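PRESS RELEASE
Saturday, January 27, 2018
For immediate use

Zaletov opens small-space drying corner, kits to follow in August

Craft and home storage firm Zaletov has put its first drying corner on show at the Baloyi showroom, open to the public from today. Free to walk in, no booking.

The idea came out of customer letters. People paint cards, print labels, wash out little cloth bags, then have nowhere to hang them. Full size airers too big. Radiators already taken. So, a line at table height, two uprights, a few clips, baskets on the wall for the bits and a lidded box with a handle for everything else.

"We kept getting asked for something you could put up on a worktop and take down before tea," said Babak Nouri, head of product at Zaletov. "My own kitchen table has been under wet card since about Christmas. I wanted it back."

The corner has been dressed in a mushroom and picket fence print from Doren, the wallcovering studio. Doren will sell the print by the roll later in the year, prices to be confirmed.
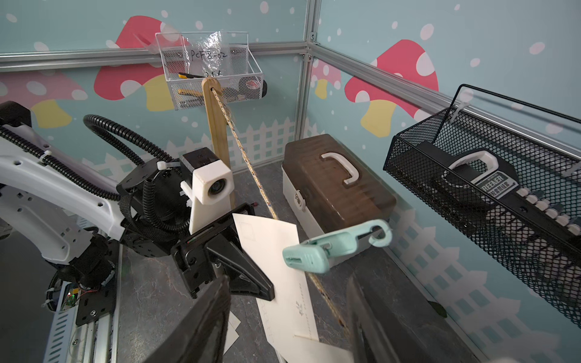
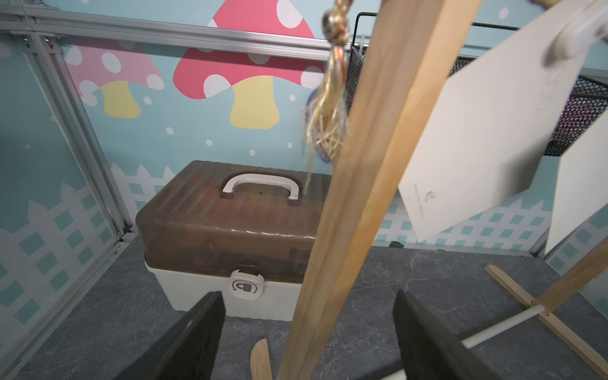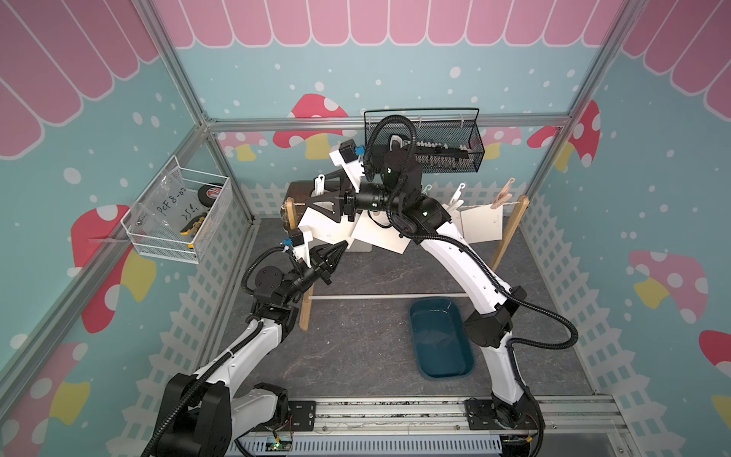 The Zaletov drying corner at Baloyi: line and wooden uprights, storage box with carrying handle.

What is in the corner

The rack. Light wood uprights, string line across the top, thin bar low down to keep the legs apart. Cards and small pouches is what it is meant for. Please do not hang wet jumpers on it, we have tried.

The clips. Wooden pegs for card, plastic clips and hooks for anything heavier. Mint green was the favourite with visitors at the preview evening so mint green is staying.

The wall baskets. Wire mesh, one white and one black. Tape, a knife, spare parts, the stuff that normaly ends up in a drawer. Fixed up off the worktop and you can see what is in them without tipping them out.

The box. Tinted lid, pale base, latch on the front. Zaletov will offer it seperately for people who already have a rack or have made their own.

Kits and dates

Kits go on sale in August through Baloyi and by post from Asodlow, who are handling orders and returns. First run is 1000 kits. Each has the rack, a length of line, clips and two baskets. Box extra. Roughly 100 kits will be held back for schools and craft groups, who should write to Asodlow on headed paper.

"The first run is small and we know it," said Nouri. "If they go quickly we will make more. If people tell us the line wants to be longer we will change that first."

Colours for the second run not settled. Visitors can leave a note at the showroom desk, tick sheet provided.

Visiting

Baloyi showroom, ground floor, past the lampshades. The corner stays up until the kits are out. Bring your own cards to hang if you like, pegs are there. Children welcome with an adult, tools in the baskets are for display and must stay put.

Notes to editors

Zaletov makes racks, rails and storage for small homes. Doren designs printed wallcoverings. Asodlow is a mail order house.

Interviews with Babak Nouri by arrangment, mornings best. Samples of the Doren print can be posted out on request. Larger versions of the pictures from the Zaletov press desk.

Ends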